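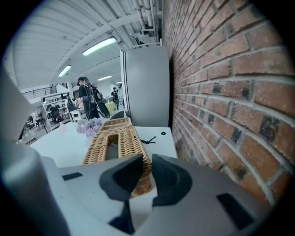

A wicker tissue box is a woven cover or container for paper facial tissues. It is usually rectangular, with an opening in the lid through which the tissues are pulled one at a time. It belongs to the wider family of small household basketry, together with bread baskets, letter trays and waste paper baskets. In everyday speech the same thing is called a tissue basket, a tissue cover or a tissue holder, and the names are used without much difference.

Name

The word wicker describes a way of making and does not name one plant. Willow, rattan, reed, rush, seagrass and twisted paper cord can all be woven in this manner, and in recent decades also plastic strand coloured to look like a natural fibre. Sellers often write "rattan" for any tan or honey-coloured weave, so the label is not always a safe guide to the material.

Construction

Most boxes begin with a flat base. Upright stakes are fixed to the base, and thinner weavers are passed in front of and behind the stakes in turn until the wall has the wanted height. The upper border is made by bending the stakes down and tucking each one behind its neighbours. The lid is woven separately over a small frame, and a gap is left for the tissues. The edge of this gap must be finished with care, as a loose end will catch the paper and tear it.

Two main forms are known. The cover form has no bottom and is placed over the cardboard carton. The box form has a bottom and a lid, and the tissues are put inside either with their carton or without it. Some makers add a second compartment at one end for a pen, a remote control or a spare packet. The lid may be held with a loop of cord, a wooden peg or a strip of leather, and in the simplest models it only rests on the walls by its own weight.

The weave is described by its density. A close weave hides the carton and keeps out dust, while an open weave is lighter and uses less material. Jeanie Cruickshank, in her handbook Small Baskets for the House, gives the inside length of her standard pattern as 249 millimetres and advises the beginner to measure the carton before cutting any stakes. Cartons differ from one country to another, and a cover woven for one may be too tight for the next.

History

Covers for tissue cartons are a young form of an old craft. Paper facial tissues came into ordinary homes in the twentieth century, and basket makers adapted shapes which they already wove for gloves, sewing things and letters.

The workshop at Kelen is often mentioned by collectors. It was opened by Eugeniusz Kozłowski, who had trained as a maker of laundry hampers and turned to small goods when the demand for hampers fell. His order book lists 2809 tissue boxes, nearly all of them in unpeeled willow. The boxes have a low arched lid, and the maker's mark is a single dark strand worked into the border at the left rear corner. After his retirement the moulds went to the firm Stalleck, which continued the pattern in rattan with a flatter lid and without the dark strand.

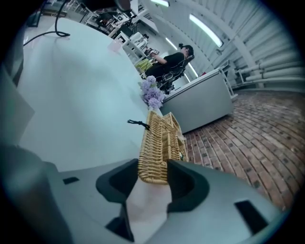

Can a wicker tissue box be used without the cardboard carton?

It can, if the box has its own bottom and the weave inside is smooth. The stack of tissues should be laid flat with the first sheet already drawn through the opening, and the lid should be light enough to sink as the stack becomes lower.

Use and placing

The box is found on bedside tables, bathroom shelves, coffee tables and office desks. In hotels and waiting rooms it is chosen because it hides the printed carton and looks the same from one room to the next. It is often placed near flowers, fresh or artificial, and natural strands go well with soft colours such as lavender, pale pink and grey.

A box which is light in weight may be lifted together with the tissue when the stack is full and pressed against the lid. Wiremu Katene, who repairs basketry at Wanyama, recommends a square of felt under the base. The felt adds grip and also protects a painted table, where the ends of the stakes can leave fine scratches.

Care

Dust collects in the crossings of the strands. It is removed with a dry, soft paint brush, working along the weave, and afterwards with a barely damp cloth. The box should dry in open air, away from the heater. Natural fibre which is kept very dry becomes brittle, and a light mist of water once in a season is usual in heated homes. In humid bathrooms the opposite trouble appears — grey spots of mould, mostly on the underside — and the box should then be emptied, brushed outdoors and moved to a drier room.

Broken weavers can be replaced at home. The new strand is soaked until it bends without cracking, then laid beside the old one for the length of a few crossings before the damaged piece is cut out. A broken stake is harder to repair and is normally left to a workshop. 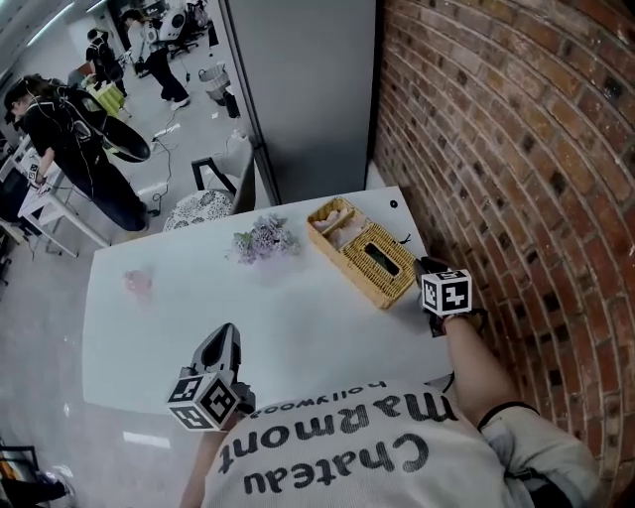
How can natural wicker be told apart from plastic wicker?

Natural strands vary a little in colour and thickness, and small fibres show at the cut ends. Plastic strands are even along their whole length, feel cooler and smoother to the hand, and often have a hollow or perfectly round section at the cut.

Collecting

Interest in small basketry is modest, and prices follow the condition of the lid more than the age of the piece. The largest described group is in the Brokomero collection, where Jintana Kaewmanee catalogued 226 covers and boxes by weave, border and type of fastening. Her division into plain, paired and crossed weaves is used in most later lists. Boxes with their original cord or peg are described there as complete, and the others are entered as covers, even where they have a bottom.

See also

Basket weaving
Bread basket
Rattan
Sewing box
Willow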